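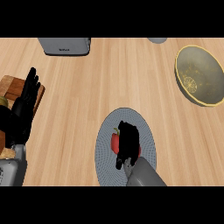 Home cooks wanted for the Heniddale Supper Book

We're putting together a book of everyday suppers from the people who live in and near Heniddale, and we'd love you to be part of it! If there's a meal you make so often that you've stopped looking anything up, we want to hear about it. Stews, flatbreads, the thing you do with leftover rice, the soup your aunt taught you over the phone. It doesn't need to be clever and it certainly doesn't need to be pretty.

We are looking for 20 cooks, and each of you will bring two recipes. One should be a supper you make on an ordinary working night. The other can be anything at all, as long as you'd be happy to eat it again next week.

What you'd be doing

First we'd have a chat, on the phone or over a cup of tea, so that we can hear how you cook and where the dish comes from. Then you'd come to one cooking session in the kitchen at Nedard Hall, where you make one of your recipes while one of us weighs, times and writes down everything you do. (If you're a "bit of this, bit of that" cook, please don't be put off. Those are the recipes we most want to catch before they get lost, and we've become quite good at sneaking a set of scales under a moving handful of flour.)

After that your recipe goes to a test cook who has never tasted it. They make it at home from the written version and tell us where they got stuck. You'll see their notes and have the chance to change anything you like before it goes in. Last time a test cook asked what "until it smells right" meant and we had a lovely long argument about onions, which ended up as a whole extra page.

The sessions run through March, mostly from 10 in the morning, with a few evening slots for people who work in the day. Tell us when you apply if only evenings will do. Allow a whole morning or a whole evening, as we always end up sitting down to eat together.

Who can take part

Anyone aged 16 or over who lives in Heniddale, Skudville or the villages between. Under-18s will need a parent or guardian to sign the form and are welcome to bring them along to the session too, hungry or otherwise. You don't need any training and you don't need to have written a recipe before. Your English needn't be perfect either. If you'd sooner talk us through your cooking in another language, say which one and we'll do our best to find somebody to sit in.

We have plenty of cakes already from the first round, so please think savoury this time. We're short of bean and lentil dishes, anything with fish, and suppers for one person. Pressure cooker recipes would be very welcome, and so would anything you cook on a single ring in a small room.

What we cover

We pay for your ingredients, so keep your receipts. We also pay bus fares to Nedard Hall and give each cook a thank-you payment, which is set out in the information sheet. Every cook gets two copies of the finished book, one to keep and one to splash gravy on. The recipe stays yours. You're giving us leave to print it, and you can still sell it, teach it or put it on the side of a van.

The hall has a gas hob, two ovens and all the usual pots and knives. Bring your own pan if the dish won't behave in any other. The kitchen is on the ground floor with level access from the car park, and one of the worktops can be lowered. It isn't a nut-free kitchen, so please get in touch early if that's a worry for you.

The book is being published by Bakilana, a small local press, and edited by Esther Nyamweya, who will be at most of the sessions and does a very fair share of the washing-up.

How to apply

Pick up a form from the front desk at Nedard Hall, or simply write us a letter and leave it there. We'd like to know:

Your name and the best way to reach you
The two dishes you have in mind
Who you usually cook them for
Which times of day suit you
Anything you can't eat or can't be near

A few lines on each is plenty. Please don't send the full recipes yet, we'll get to those together. If you'd like to be a test cook instead, write "testing" at the top and tell us what sort of cooker you have at home. Test cooks need to be willing to follow instructions exactly, even when they're sure they know better!

Applications close at the end of February and everyone who writes in will get a reply. Questions before then can go to Esther, care of the hall.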